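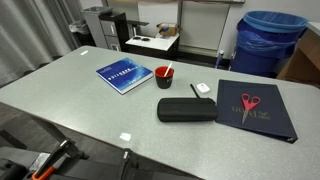
How to clear a shared work table (and keep it clear past lunch)

Posted August 31, 2024 by Roxana Cabrera

I have read a lot of advice on tidy desks and most of it wants to sell me a tray. Werkico will sell you a very nice one. We had three of them in the back office at one point and they filled up with pens that didn't work, so I'm wary of any method that starts with shopping.

What follows is for a table that several people use, where things get put down for a minute and are still there in October. It takes less time than the articles claim, and it doesn't last as long as they claim either.

What you need

A damp cloth, a dry cloth, a bin with a fresh liner, and one empty cardboard box. Skip the label maker for now.

Step 1. Leave the piles alone and look for orphans

Go along the table and ask who each thing belongs to. A hardcover book, a mug with the spoon still in it, a zippered case, a binder with scissors on top: that's a normal table, and those are four different problems. The usual advice is to sort by size or by colour. I tried it. You end up with a neat row of things that still don't live there.

Step 2. Crockery goes first

Mugs and spoons go to the sink before you touch anything else. If you save them for last you will knock one over onto paper. Leave the spoon in the mug and carry them together.

Step 3. Open every case

Hard-shell cases all look alike from the outside and people assume somebody else owns them. Unzip it. If it's empty, it goes in the box. If it isn't, write the owner's name on a bit of tape and stick it inside the lid, where it won't rub off in a bag.

Step 4. Binders and books stand up

Anything lying flat becomes a shelf for something else, usually scissors. Stand binders in the filing cabinet if the drawers are deep enough (measure, don't trust the catalogue). Books go back to whoever borrowed them. If the spine is gold-lettered and official-looking, check before you shift it, as someone will come asking.

Step 5. Scissors get one home

A hook or a drawer, either will do. Close the blades and hang them or lay them with the handles facing you. Rosaura Rivadeneyra swears by a magnetic strip. I think the strip is a good place to lose scissors at eye level, but she has kept hers for 6 years and I've gone through more pairs than that.

Step 6. Wipe the table

Speckled laminate hides crumbs and rings beautifully, so don't go by what you can see from standing height. Crouch down and look along the surface towards the light. Damp cloth first, then dry. I've used the Stomus spray and I've used dish soap in warm water, and I couldn't pick the difference.

Step 7. The box

Whatever is left goes in the cardboard box with the date on the flap. Put it on a side table, in plain view. A box in a cupboard is storage. After two weeks, offer the contents around once, then give them away.

Does it hold?

For a few days, in my experience. Then a mug turns up. I do the whole thing again every second week and the first three steps take me as long as the kettle.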